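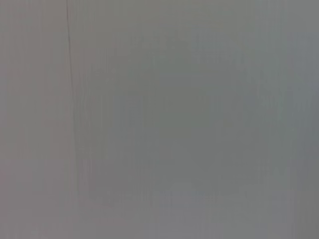 The Grunell wrist kit adds a small camera and a pair of stepped fingers to a tabletop arm. It was built at the Clirkardale shared workshop and is sold as parts for you to put together at home. The camera has a fixed lens, and anything right up against it goes soft. Held close to a flat gray surface, it picks up one thin dark line, crisp near the top and fading out lower down, with hardly any other detail. Plan on using it for the approach and let the finger position tell you about the last part of the move.

Workshop > Arms and Grippers > Wrist Kits > Grunell

What comes in the bag

- Camera with bracket and 7 screws
- Two fingers, black, with stepped tips
- Cable and two clips
- Printed build sheet, revised September 2024

You supply the arm, a 12 volt supply and a Jacquet controller board. The Gellent board also fits but needs its own cable, sold separately.

Trying it on plates

Our bench job is loading plastic plates into a wire rack. The green one lies flat on the table and the gripper comes in level, with a fingertip at the rim. Go slowly on this move. A light plate slides if the finger pushes before it is under the edge. We set the approach height by hand and save it on the board before running anything.
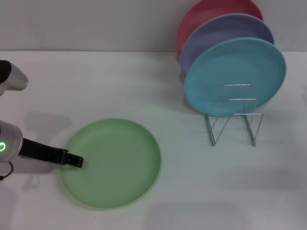
Can the kit be fitted without taking the arm apart?

The bracket clamps over the wrist from outside, so the arm stays in one piece. Unplug the supply first and leave the clamp screws loose until the cable has been routed.

Over the bench run the counter reached 2,153 close commands, and 2,131 of them finished without a stop. Most of the stops came from a loose cable clip. Check the clips whenever you change fingers.

After a plate is in the rack, open the fingers fully and back away before turning the wrist. Leave a clear stretch of table between the gripper and the rack for this. Four plates take up more depth than you might expect when they lean one in front of another.
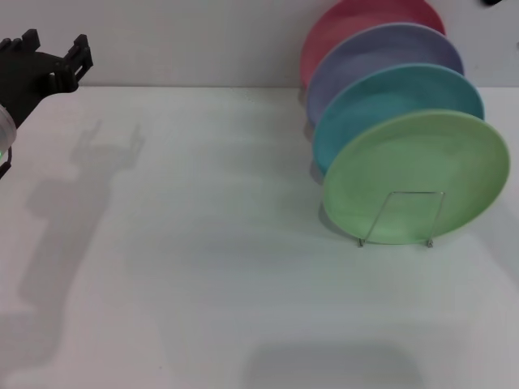
Care and spares

Wipe the fingers with a damp cloth. Replace them when the steps look rounded. Spare fingers are sold in pairs, and the bracket can be ordered alone.

3 comments

Fitted mine in May. The build sheet has the cable going under the clamp, but over it worked better for me.

Does the bracket come in a longer version? My wrist joint is pretty fat.

Same clip problem here. A small zip tie fixed it.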